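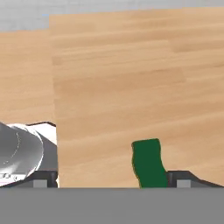
Vuketti: what I got done this term

So my project is a rhythm game for phones called Vuketti, and I'm pretty happy with where it ended up (even if the menus are still ugly). You play as the manager of a made-up pop group, and you tap along to songs to win them bigger shows. Two modes work right now, Rehearsal and Live. I wanted a third one with trading cards, but I dropped it in May when the save files kept breaking.

The hardest part by far was timing. My first version checked taps once per drawn image, so on my old phone a perfect tap got scored as a miss and I wanted to throw the thing across the room! I moved the check over to the audio clock and it feels so much better. I also rewrote the tutorial 3 times. People kept skipping the text, so now the first song just slows down until you hit the notes.

Songs cost coins. The cheapest is 600, and my testers from the Thursday class thought that was way too much grinding for one track, so I doubled the coins you get in Live instead of changing the price. They liked Prinon best out of all the stages, mostly for the lights.

Still to do: sound settings, a left-handed layout, and fixing the bug where the Goltard stage loads with no music if you pause during the countdown.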